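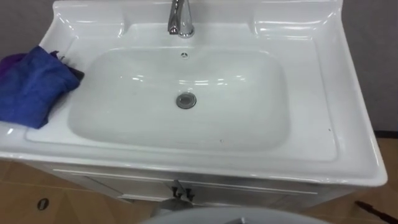 Laitinen open day, Sivby: household tasks

Laitinen opened its Sivby test hall to visitors for an afternoon in January. The program covered household cleaning and tidying with the Grunddale mobile platform, run on the Marnero control software. Doors opened at 1 p.m. and the last demonstration finished shortly before 5. Csaba Bognár led the technical part of the tour. Grethe Lauritsen handled the questions and the sign-up sheet for the spring trials.

The hall is divided into furnished rooms built at normal residential dimensions. Walls are fixed, doors are standard width, and the plumbing is connected in the kitchen and the washroom. Visitors walked through in groups of up to 28. The notes follow the order of the tour.

Entrance and briefing area
Safety briefing, five minutes. Visitors stay behind the floor tape while a platform is moving. The stop buttons are on the wall at each doorway and also on the operator's belt unit.

Recording rigs
Human demonstrations are recorded from head height so that the viewpoint stays close to the one the platform uses. The operator looks down at the work and keeps the head as still as is comfortable. Fast head movement was named as the most common reason for discarding a recording.

Washroom, vanity
White sink with a deep rectangular basin, chrome faucet, blue cloth on the left rim. The task is to wipe the basin and the flat surfaces beside it, then return the cloth to the rim.

Washroom, reflections
Glossy ceramic is hard on depth sensing. The rounded rim returns bright highlights that shift with the viewpoint, and the depth map drops out along them. Marnero fills the gaps from a fitted surface model and reduces speed wherever the fit is poor.

Washroom, contact force
Wiping pressure is held by force control at the wrist. The arm presses until it reaches a set value and then follows the surface. Curved walls take longer than flat ledges, and the corners of the basin are still the weakest part of the pass. Bognár showed a coverage plot in which most of the missed area lay in the lower corners and close around the drain.

Washroom, the cloth
A cloth has no fixed shape, so there is no stored grasp for it. The software looks for a fold or a raised edge, pinches there and lifts to check the load. If the load reading is too low, it sets the cloth down and picks a different point. A strong color against white ceramic makes the first step easier – Bognár said as much when a visitor asked about white towels. White towels are on the list for the next round of tests.

Kitchen, dishwasher loading
Plates and bowls only. Cutlery is loaded by hand for now. The platform works from the left side of the open door and does not reach across it, a rule added after a rack was bent in an earlier test.

Kitchen, counter wiping
Same force controller as in the washroom with a larger cloth and a straight path. This was the fastest demonstration of the afternoon and ran without a stop for all groups.

Hallway, door passage
Lever handles are handled reliably. Round knobs need a different finger pad and were not part of the demonstration. The platform pauses for one second after each door opens and checks for people on the other side.

Bedroom, folding
Small towels and pillowcases. One pillowcase was folded inside out in front of the second group and the run was counted as a failure. Folding was repeated for the same group with a new item and completed.

Data room
The collection shown on the day holds 2,762 recorded episodes. Of these, some 2,000 have been checked and labeled; the remainder are waiting for review. Each episode is split into short steps such as reach, grasp, wipe and release, and each step gets a plain-language label. Labels are written by one person and checked by another.

Data room, rejected recordings
A short session on what gets thrown out: hands out of view for too long, strong motion blur, the task stopped halfway, wrong object moved. An episode with a clumsy grasp and a good recovery is kept. Lauritsen noted that recoveries were underrepresented in the first 1,000 episodes and have been collected on purpose in the period after.

Workshop
Finger pads, wrist sensors and a spare base. Pads are a wear part and are swapped on a schedule. Visitors were allowed to handle the used ones.

Operator station
Remote takeover was shown twice. The operator sees the platform's camera view with a small delay and can either steer the arm directly or mark a point and let Marnero plan the motion. The second method is slower to start and gives smoother paths.

Questions from visitors
Noise: the loudest part is the cooling fan in the base. Wet floors: the platform can cross a damp floor at reduced speed, standing water is excluded. Thresholds: up to the height of a normal interior sill. Privacy: recordings in the hall are made by staff, and the spring trials will use a separate consent form for each household.

Washroom, repeated run
The last group asked to see the sink task again from a different start position, with the platform parked farther to the right. The path was replanned and the run completed. The reach to the left rim was close to the limit of the arm, and the base moved once to make up the distance.

Spring trials
Registration is open to households in and near Sivby with a step-free entrance. Contact Grethe Lauritsen at the Laitinen front desk. The slides from the technical tour can be requested at the same desk – please state which rooms you visited, as the slide sets are kept separately.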